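Sorting Small Parts by Hand: What I Learned in One Semester
Project report, Intro to Packaging and Materials

I picked this subject because my kitchen drawer made me mad. Every kit I buy comes in its own little box, and half the boxes are useless once you open them. So I asked my teacher if I could spend the semester on reusable packaging for small parts, and she said sure, as long as I kept a log.

The plan was pretty simple. I took two kinds of packaging, the hinged plastic case and the folded cardboard box, and tried to find out which one people really keep. Fairweather, the hobby shop near campus, let me put a return bin by the register from January to April. I got 3,667 pieces of packaging back, which is way more than I was ready for (my roommate was not thrilled).

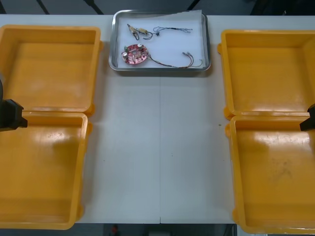 Out of all that, 3,655 pieces were in good enough shape to use again. Only 12 went in the trash, mostly cardboard that had gotten soggy. I really thought the hinges would be the weak spot! They held up great. The labels were the real pain, because old glue picks up dust and then everything looks dirty even when it's clean.

The part I'd do over is the survey. I asked people "Do you reuse packaging?" and of course everybody said yes. I should have asked what was in the last box they kept. Next time I'd also log cases and cardboard on separate sheets, because mixing them cost me two whole evenings of sorting.

My log and the survey form are in the back of the binder.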